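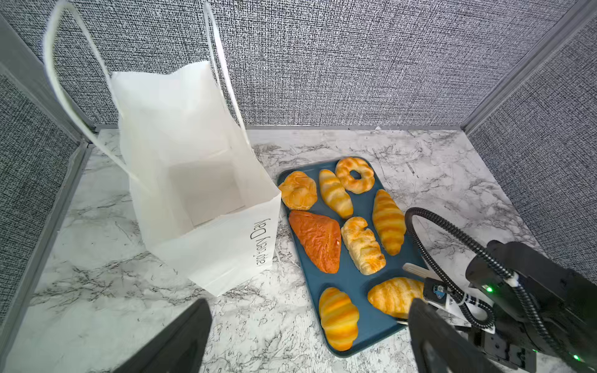

Paper bag with rope handles beside a tray of artificial pastries.

Reattaching a Rope Handle to a Paper Bag

Rope handles usually fail at the knot inside the rim. The repair takes 3 minutes and needs no glue. It applies to knotted cord only; flat twisted-paper handles are bonded to a patch and have to be replaced with the patch.

1. Empty the bag and open the rim fully.
2. Pull the loose end back through its hole. Trim frayed cord square and wrap the tip with one turn of clear tape.
3. Check the hole. If it has torn, fold a strip of card over the rim and punch a new hole through all layers, 2 cm below the edge.
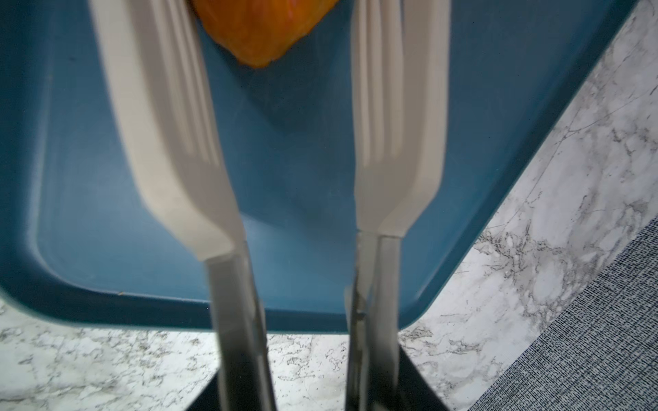 4. Feed the taped end in from the outside and tie a double overhand knot. Leave a short tail past the knot.
5. Pull from the outside until the knot seats against the card.
6. Compare the two loops. If one is longer, retie it before loading the bag.

Braided cord holds a knot better than twisted cord. For slick cord, add a second knot on top of the first.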